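The House Always Tidies Up

In a former carpet showroom in Tindthorpe, grown adults are paid to put poker chips away badly, then slightly better, then well. They do it through a robot, and the robot is taking notes.

The outfit is called Wumance, and its product, for now, is examples. A learning system that is meant to handle household objects needs to be shown household objects being handled, over and over, by someone who knows what a drawer is for. Wumance supplies the someone. Operators steer an arm with a two-fingered gripper through a chore while a small camera near its wrist records what the fingers are up to. Each run is saved as one example. The current order, from a client called Galindo, is for 1000 of them.

The chore on the Tuesday I visited was the poker case. Of the 54 tasks on the Wumance list, it is the one operators try to swap for folding towels.
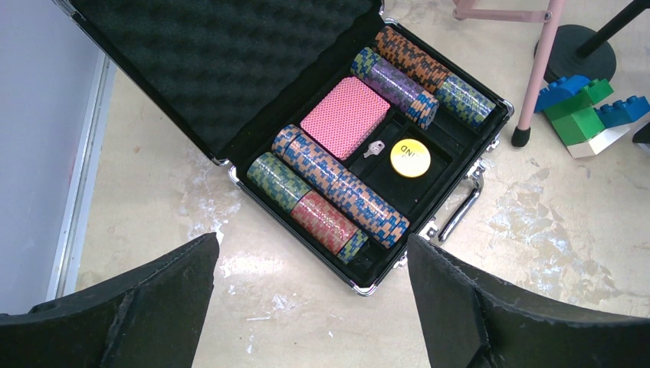 The gripper's view of the case, with the key and the yellow dealer button sharing a well.

Chips are a nasty thing to ask of two blunt fingers. They stand on edge in their channels, packed in rolls, and a roll that is nudged at one end has opinions at the other. The cards are easier. The key is small, silver and widely hated.

A run takes me 2 attempts to start and far longer to abandon. I lower the fingers toward the purple chips with what I take to be surgical care, and a voice behind me suggests I open them first. My effort is kept. Failures are useful, I am told, provided somebody labels them as failures, and mine is labeled very promptly.

The floor is part of the job as well. Earlier collections were made on spotless tables, and the systems trained on them went to pieces when they met a rug. So the cases go down on white-spotted concrete, among furniture legs and toy bricks, and get turned to a new angle between runs.

A second site in Ranton opens in March, and the order will then double to 2000. The towels, I hear, are already spoken for.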